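Lists > Short Fiction in Print > Archive > Thread

Print this message | E-mail this message

Subject: Re: Jodura collected stories, which text to use
From: Soo-ah Maeng
Date: Feb 6, 2022

On the copy-text question, see the quoted message at the end. Short answer: use the Gumia printing for all but two of the stories, and cite page numbers from it.

Longer answer. There are three states of the Jodura collection that matter to anyone preparing notes or a reading list.

1. The Arboleda edition. Contains 16 stories in the order the author approved. Line breaks inside the dialogue are irregular, and "The Ferry Clerk" is missing its last paragraph. The paragraph was on a separate leaf in the typescript and was never set. Most library copies are of this edition.

2. The Firbridge paperback. Reset from Arboleda with eight stories dropped. Spelling was made uniform, which removes the difference between the two narrators in "Salt Road." I would not quote from it.

3. The Gumia printing. All 16 stories, plus the lost paragraph, set from the typescript. The print run was 3100. It has a new set of errors, mostly in italics, and it moves "A Lesson in Weights" from fourth place to ninth. The editor's note does not mention the move.

The two exceptions are "Salt Road" and "Winter Accounts." In both, Gumia follows a carbon that predates the author's corrections. Arboleda has the corrected text. The quickest test is the first sentence of "Winter Accounts": if the uncle is named there, you have the early version.
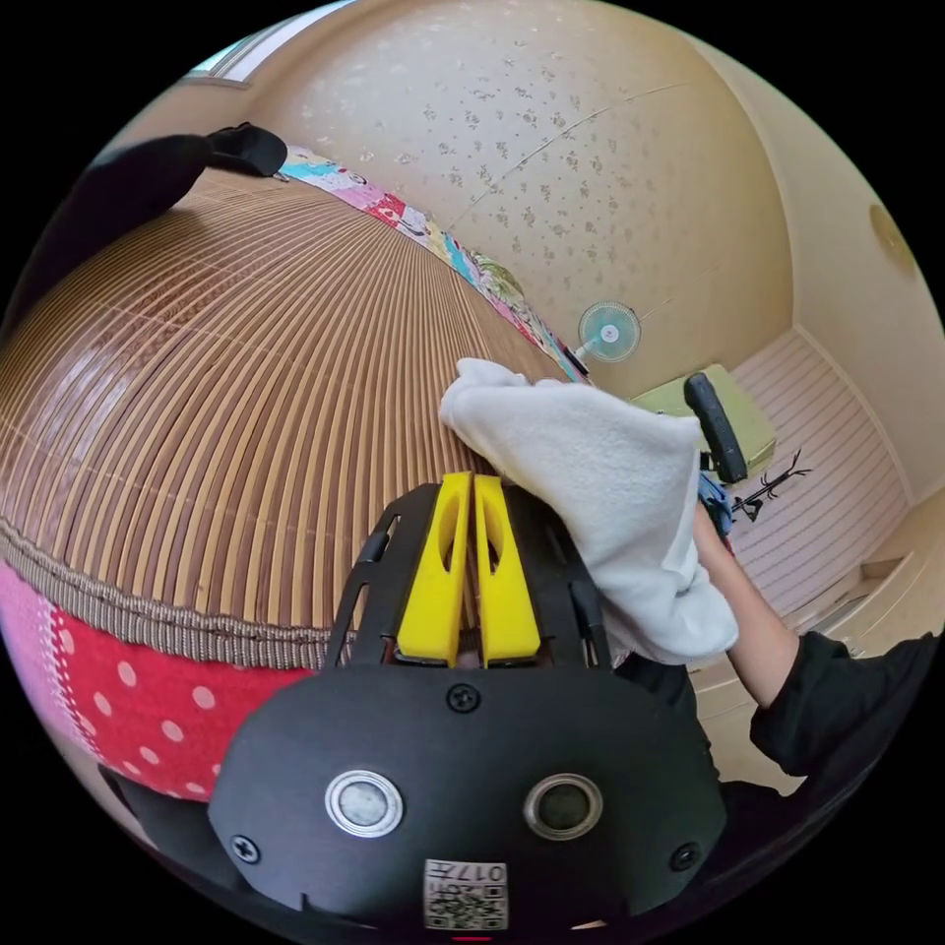
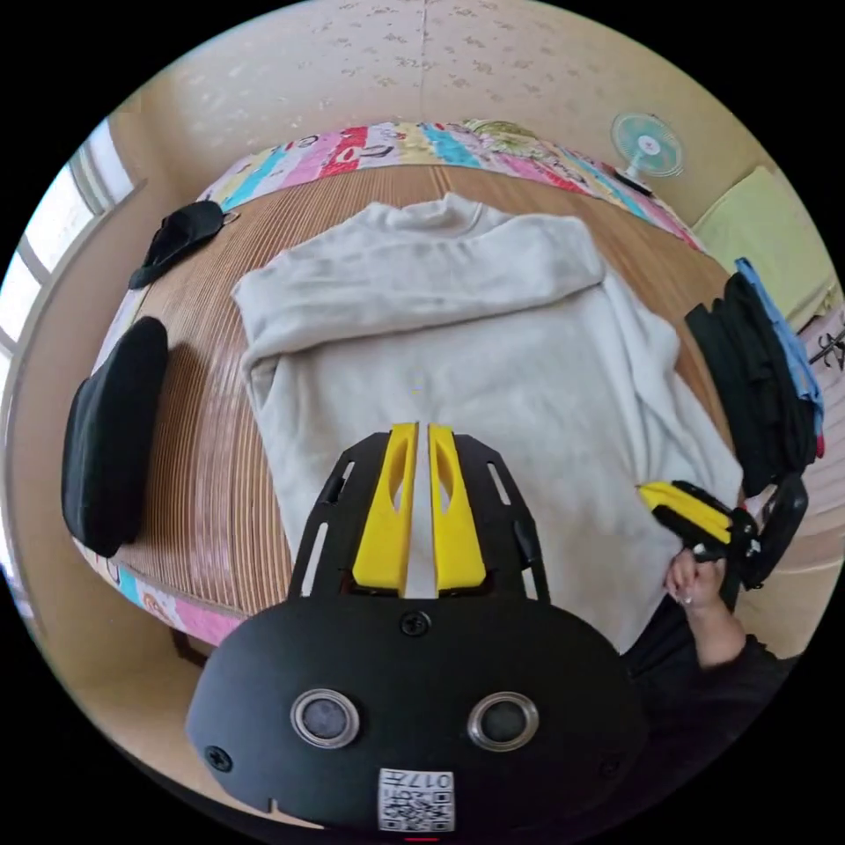 Bamboo mat, both photos; sweater in the second.

On the order of the stories, I would keep Arboleda's. "A Lesson in Weights" introduces the surveyor, and he is referred to by first name only in the sixth story. A reader coming to it in the Gumia order has no way to place him.

On dating, the table in the back of Firbridge gives the year of first magazine printing for each story. Arboleda gives the year of composition. Gumia gives neither. The two tables have been merged in at least one online checklist without a note, so please say which one you are using.

I have a collation of "Salt Road" in plain text, Arboleda against Gumia, punctuation included. The other stories are done for wording only. I expect to finish punctuation by June. Write to me off list for the file as it stands.

Soo-ah Maeng

> I am putting together a reading packet on the Jodura
> stories and have the Firbridge paperback here. A colleague
> says it is incomplete. Is there a standard text? Also, does
> anyone know if "The Ferry Clerk" is meant to stop where it
> does, with the lamp still in his hand? It reads like a page
> fell out. I can get Arboleda through the library but would
> have to buy Gumia.

Replies: 9 | Shares: 0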